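Wevine Café – Weekend Front of House Assistant
Posted Jan 15, 2021
Part time, permanent

Wevine is a café and bakery on Denwood High Street. We serve breakfast, lunch and cakes seven days a week and are looking for a front of house assistant to join the weekend team from March.

The job is mostly table service and till work. You will take orders, carry food, clear and wipe down, and help set up before opening. On busy days you may be asked to wash up or make sandwiches. 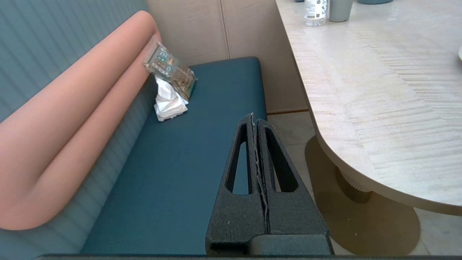 Hours are 8 each day, Saturday and Sunday, with a paid half-hour break. Extra shifts come up in the school holidays and are offered to existing staff first. We close for a week at Christmas.

What we ask for:
Good spoken English and a polite manner
Able to stand for long periods and lift trays
Reliable transport for an early start – the first bus on a Sunday is too late for opening
Aged 18 or over

Café experience is useful but we will train the right person. A food hygiene certificate is needed within 10 weeks of starting and we pay for the course.

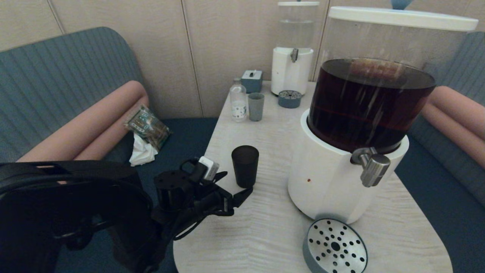
Pay is reviewed every year and is the same for all assistants whatever their age. Tips are shared equally by hours worked and paid monthly. You also get a free meal on shift, a uniform shirt and apron, and a discount on bread and cakes to take home. Please bring your own black trousers and flat, closed shoes.

To apply, send a CV and a few lines about yourself through the form on our website, quoting reference 578, or hand them in at the counter on a weekday afternoon. Please say if there are any weekends in spring you already know you can't work. We will hold short interviews at the café, followed by a paid trial shift of three hours. If you need any changes made for the interview, tell us when you apply.

We don't use agencies. Applicants must have the right to work in the UK.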